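为什么血要分血型？给小朋友讲讲献血和输血

你膝盖摔破的时候，会看到一点红色的血。过几分钟，血不流了，再过几天，伤口结了痂。这样的小伤，身体自己就能处理好。可是有的人受了重伤，或者要做大手术，流的血太多，身体来不及补。这时候医生会把别人献出来的血输给他，这就叫输血。

血里面有什么

血看上去是一种红色的水，其实里面有好几样东西。

红细胞：形状像中间压扁的小圆饼，负责把氧气从肺里送到全身。血是红色的，就是因为有它们。

白细胞：负责对付跑进身体里的细菌和病毒。

血小板：个头很小。哪里破了口子，它们就聚到哪里，帮忙把口子堵住。

血浆：淡黄色的液体，上面说的三种都漂在血浆里。血浆里大部分是水。

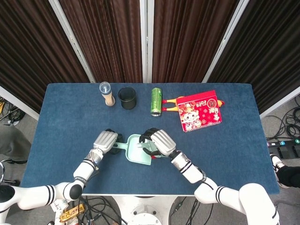
很久以前的输血

1818年，英国有一位医生把一个人的血输给了另一个人。那时候大家还不知道血有不同的类型，所以输血有时能救人，有时反而让病人更难受，甚至送命。医生们想了很多年也想不明白，同样是人的血，为什么有的能用，有的不能用。

后来科学家把不同人的血放在一起观察，发现有些血混在一起没有事，有些血混在一起，红细胞会粘成一团一团的。粘成团的红细胞会堵住细小的血管，很危险。这样，人们才知道了血型。

四种常见的血型

红细胞的表面有一些小小的“记号”，科学家叫它抗原。我们先认识两种记号，一种叫A，一种叫B。

只有A记号的，是A型血。
只有B记号的，是B型血。
两种记号都有的，是AB型血。
两种记号都没有的，是O型血。

你的身体认识自己的记号。如果输进来的血带着陌生的记号，身体会把它当成敌人来攻击。所以输血以前，医院一定要先查病人的血型，再把准备好的血和病人的血取一点点放在一起试一试，没有问题才能输。

除了A和B，还有一种叫Rh的记号。有这种记号的叫Rh阳性，没有的叫Rh阴性。在我们国家，Rh阴性的人很少，有人把这种血叫“熊猫血”。

血型是从爸爸妈妈那里传下来的，一般一辈子不会变。血型和性格没有关系，A型血的人不一定细心，O型血的人也不一定胆大。

献血是怎么做的

我们用一个叫Droller的小镇来讲。镇上有一个献血站，早上八点半开门。

一个大人走进献血站，先填一张表，写清楚自己最近有没有生病、有没有吃药。然后护士给他量血压，再取一点点血做检查。检查合格了，他就坐到椅子上，护士在他胳膊弯里消毒，把针扎进血管，血顺着细管子流进袋子里。抽血只要几分钟。抽完以后，他要用棉球按住针眼，坐着歇一会儿，喝点水，吃几块饼干。 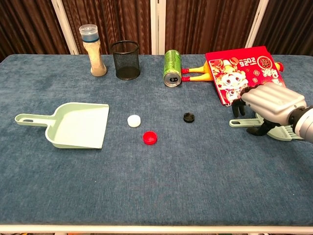 血袋上会贴好标签，送到血站的化验室。化验员要检查血里有没有会传染的病。检查合格的血，通常会分成红细胞、血小板和血浆几份，分别保存。红细胞放在冷藏柜里，血浆要冻起来，血小板放在二十多度的地方，还要一直轻轻地摇。谁缺什么，就给谁输什么。

血放不了很久，血小板只能放几天。所以献血站一年四季都需要有人来。二月天气冷，又赶上过年，来献血的人常常比较少，医院用血就会紧张。

小朋友可以献血吗

不可以。小朋友的身体还在长，在我们国家，要满十八岁才能献血。体重太轻的人、正在生病的人也不能献。

献出去的血，身体会慢慢补回来。水分补得最快，一两天就够了。红细胞要多等几个星期，它们是在骨头里面的骨髓中造出来的。

几个词

抗原：细胞表面的记号，身体靠它分清自己和别人。
骨髓：骨头里面软软的部分，造血的地方。
血浆：血里面淡黄色的液体。
交叉配血：输血前把两个人的血放在一起试一试。

回家可以问一问爸爸妈妈，他们知不知道自己是什么血型。不知道也没关系，医院需要的时候会查。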